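Working Papers > Home & Habit > Food in the Household

4.3 Containers of convenience

The households in our sample own fruit bowls. We established this early, at some cost in goodwill, by asking to see them. Of the 32 homes visited in October, all but one produced a bowl, and most of the bowls held keys, batteries, a tape measure, or a previous year's walnuts. The fruit was elsewhere, and more often than we had planned for, it was in a cardboard box.

The coding scheme inherited from the Ondmont pilot had no category for this. It offered "bowl," "refrigerator," "pantry" and "other," and by the second week "other" was winning comfortably. Of 1,522 diary entries recording a place where fruit was put down, 906 named a container that had been sold with something else in it. We therefore split the category into shipping cartons, gift and product boxes, and bags, and Tavares recoded the early entries by hand, an experience she has asked us to describe as "instructive."

Product boxes, the middle group, deserve some attention. They tend to be shallow and rigid, with walls high enough to stop a tomato and low enough to see over. They are also nicer than they need to be. Participants who would recycle a plain brown carton without a glance will keep a colored one with a clean white interior for years while it waits for a calling. In the Trornlow interviews the commonest reason given for keeping such a box was that it was "a good box," and follow-up questions did not improve on this.

The box in Figure 6 is of this kind: orange outside, white inside, and set down on a tablecloth that is already doing a good deal of decorating.

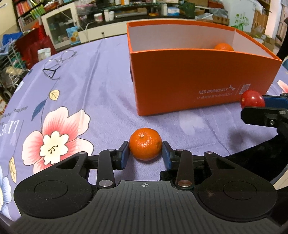
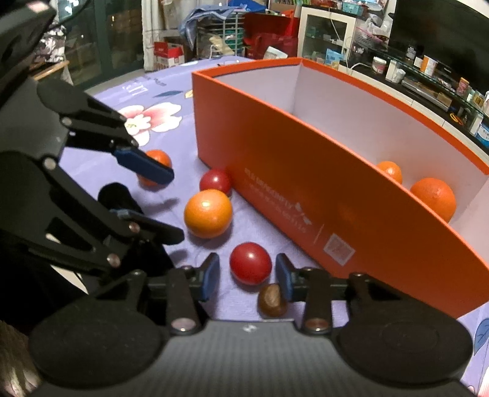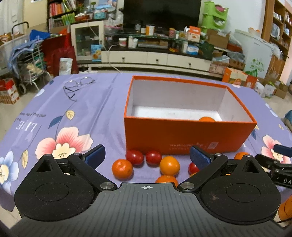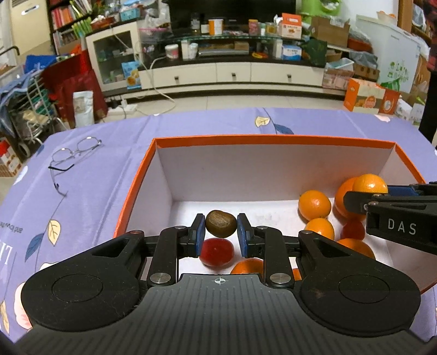
Figure 6. An open orange box with a white interior, on a lavender tablecloth with a printed pattern. First picture: "RED DRAGONFLY" on the box front, one mandarin outside and another within. Third: tomatoes and tangerines on the cloth, a single tangerine in the box. Last: oranges gathered in the right half of the box.

Should tomatoes and citrus be kept in the same box?

For a few days at room temperature they can share one without much trouble, provided the tomatoes are not at the bottom. Any fruit that has split or gone soft should come out, as mold spreads quickly between pieces that touch.

Participants knew this rule, or a version of it, and 626 entries mention checking for soft fruit. Fewer mention doing anything about it. Zwahlen, who conducted the Niner visits, notes that "checked the tomatoes" appears in one diary on four successive evenings and is followed by an entry for sauce.

Chestnuts raised a separate problem. Several households stored them alongside fruit, some treated them as nuts, and one filed them under decoration. We have followed Michalík in counting them with whatever they were touching. This is hard to defend in principle, but it raised agreement between coders to a level we could print.

Food in the Household working papers | Contact the editors | Back to top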